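Two Hours Among the Model Homes: A Visit to the Brullero Open Day

17 November 2024

The flyer promised "a home you can touch." I have been to enough housing and furniture events to know that touching is usually the part they would like you to do quickly, on your way to the person with the order forms. Still, Brullero had opened its hall to the public for the first time since February, parking was free, and I have needed a new dining table for longer than I care to admit.

Getting in

The hall is at the back of the Pandberg business park, behind a tire depot. There are signs for it, but the first one comes after the turn you need, so I went past the tire depot twice. Inside the door you are handed a map, a pencil and a paper bag with a catalog in it. The catalog is heavy. I carried it for the whole visit and so did everyone else, and by the time I reached the bedrooms people had started leaving theirs on the beds.

According to the flyer there are 95 furnished rooms. I did not check. Some of what the map calls rooms are a corner with a chair and a lamp, and one was a hallway with a coat rack in it. I would call that a hallway.

The kitchens

The tour begins with kitchens, and the kitchens are where Brullero has spent its money. Drawers close softly. Corner cupboards have shelves that swing out toward you. All of it worked nicely with nothing on it, and I would have liked to see the same shelf loaded with cast iron and a bag of potatoes.

I asked what the swing-out shelf would hold. The guide said it was "rated for normal household use." I asked what that meant in pounds and was told the figure was in the catalog. It is not in the catalog. I have now read the catalog.

The counters come from Aigner, a supplier whose name is on little cards all over this part of the hall. The cards say the surface stands up to knives, heat and red wine. There was a sample block you could scratch with a key, and it did hold up to my key. Then again, it was a sample block, and the edges had been finished better than the edges on the counter beside it, where I could feel the join with a fingernail.

The dining rooms

This was what I had come for. The dining section is divided into "Everyday," "Family" and "Gathering," and as far as I could tell the difference is mostly the price. Chairs in all three were comfortable for the length of time anyone sits in a chair at an open day.

What interested me more were the round tables with a turntable in the middle. I grew up reaching across people for the salt, so I understand the appeal. My doubts are about space. A turntable takes the center, the plates take the edge, and whatever is left over has to hold glasses, elbows and the basket of bread. The guide said a round table "seats more than you think," and I noticed there was no number attached to that either.

The one I spent the most time with was dressed in a quilted cover, a gray-green with diamond stitching and stars printed over it, under a clear shiny layer. I can see the sense in a clear layer. Gravy wipes off it. But it also means you get the look of a quilt and none of the feel, and with a window nearby it throws the light straight back at you. There was a hard white glare over the far edge and another on the dark disc of the turntable. Anyone facing that at breakfast would be squinting at their eggs.

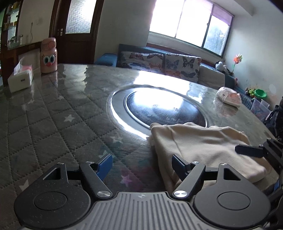 What I would ask about a table like that

The wide gray band around the disc is handsome, and I like the thin silver rim. I would still want to know how you clean the gap. Every turntable I have eaten at has had crumbs in there, and the answer I got was that it "lifts out for easy care." I asked to see it lifted out. This could not be done on the day.

I would also ask whether the cover is sold with the table. It is not. The cover is separate, the clear layer is separate again, and neither was priced. If you have fallen for the stars – and I admit the pale ones with the soft teal and magenta around them grew on me – find that out before you sign anything.

The sleeping and storage end

By this point the crowd had thinned and so had the ideas. The wardrobes are made by Voveo and come with a sliding door that ran smoothly on three out of the four I tried. The fourth needed a shove. A guide gave it the shove and said it was "settling in."

The beds were fine. I am not able to judge a mattress with my coat on while strangers walk by, and I doubt anyone is. There is a poster promising comfort "365 nights a year," which made me wonder what they have planned for leap years.

The talk

A short talk was held in the café on how to choose furniture that lasts. It had one good piece of advice, which was to measure your doorways before you measure the room. The rest was a list of Brullero products in order of size. Questions were taken at the end, and mine, about whether spare parts are kept for discontinued lines, was described as a great question. It was not answered further.

Money

Prices are on cards, but many say "from." The dining set I liked best was "from 4000," and that turned out to be the table with two chairs. I live in a house where more than two people eat. The open day discount applies only to orders placed before you leave, a practice I dislike wherever I meet it, and I left without ordering.

Practical notes

Entry is free and so is the coffee, though the coffee runs out. Bring your own tape measure, as the paper ones in the bag are too short for a table. The toilets are past the wardrobes, a long walk if you are still in kitchens. Strollers will get through everything except the storage section. If dining tables are your reason for going, do that part first, while you still have the patience to ask about crumbs.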